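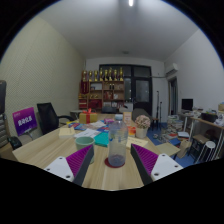
Hand-held gripper demonstrations

A hand-held gripper demonstration (at Levance we mostly just say "a carry") is a recording of a person doing a small job with a gripper they hold in their own hand, made so that a learning system can copy the job later with a robot arm. I've been keeping this page of the Levance handbook going since January, and I'm happy to have it corrected by anyone who knows better — Unai Miranda already has, twice.

How it works

The person holds a tool with two fingers that open and close. A wide camera sits on the tool and looks out past the fingers, so every recording shows pretty much what the robot's own hand camera would show if it were doing the same thing. Software works out afterward where the tool traveled and how far the fingers were open at each moment. Put those together and you have an example: what was seen, and what the hand did next.

I love how little there is to set up! You don't need the arm, you don't need a fenced-off cell, and you can do it on any table with a few everyday things on it. A cup, a plastic bottle and a coaster will keep you busy for an afternoon. (The older way is to steer a real arm by remote control, and if you've ever tried to put a bottle down gently that way you'll know why I changed over.)

What counts as one example

One example is one job, start to finish. For the cup and coaster set that means the fingers start open and clear of everything, go to the object, close, lift, move, set down, open and back away. Erhan Türkmen, who wrote the first version of our rules, liked to include the backing away as a separate example, and some of our early files are still split like that. Please don't copy them. The Probert converter expects the whole thing in one piece and will throw out anything under 22 frames.

Variety matters more than people expect when they first pick up the tool. If the bottle always stands on the coaster, the system can learn the spot and pay no attention to the bottle. So we shift things between takes: bottle on the coaster, bottle off to the side, cup nearer, cup farther, tool coming in high or low.

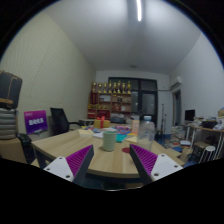

The same goes for whatever else is lying on the table. I used to clear everything away before I started, papers and all, and my examples looked lovely and worked badly the minute we tried them on a desk somebody had been using. Now I leave the clutter where it is and only move what the job needs moved. Clear plastic is its own headache, by the way, because you see the room through it and the room changes every time you turn the tool. I record extra takes for bottles.

Checking and throwing away

Our first full set, called Flesness, came to 2,794 examples. After checking we kept 2,646. Most of the ones that went were tracking failures, where the software lost its place (usually because I'd swung the tool too fast), and the rest were fumbles. I do keep a fumble if the person recovers and finishes the job, with a note in the log. Unai thinks those should live in a folder of their own. We haven't settled it.

Grip pads get checked too. Ours have ridges, and when the ridges wear down the person starts squeezing harder without noticing, which shows up in the finger widths long before anyone sees it on video.

Known limits

Tracking drifts near big blank walls. Force isn't recorded at all, so anything that depends on how hard you press (lids, mostly) has to be learned some other way. And a person's wrist will happily bend into places the arm can't reach; the Diltoddale script flags those, though it misses a few when the tool is tipped more than it should be.

See also: Flesness set; Probert converter; Diltoddale reach check; Remote-control recording.

Last changed 13 February 2020, limits section only.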